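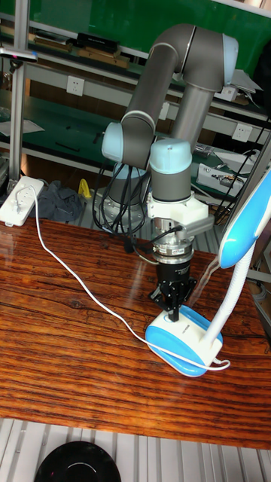 Robot arms have a go at tidying the desk

2022-03-18

Can a machine do the little jobs we all put off yet? The team at Wondura reckons it is getting close, and after a morning at their workshop I'm inclined to share the excitement.

Their current project, Karras, is all about desks: moving a lamp, sorting out a power strip and its cable, putting things back where they belong. It sounds like nothing much, but a desk lamp is a lovely test. It has a smooth, rounded base and a bendy neck with the head stuck out to one side, so a two-fingered gripper has to take hold in a sensible place or the whole thing swings about. Then there's the cable lying across the table, waiting to be snagged!

Karras has 17 chores on its list so far. By the team's own reckoning the arm manages 10 of them without help on a good day, and three still defeat it completely (folding a cloth is the worst of the lot). The rest depend on how things have been left.

"People ask me when it will do the washing up," says Loukia Spanos, who leads the work. "I'd be happy with a desk my mother would call tidy."

It's slow going, and you or I would have the lamp moved before the arm had made up its mind. Still, a year ago the team was working with foam blocks. The next round of trials, with shop shelves added to the list, is planned for August.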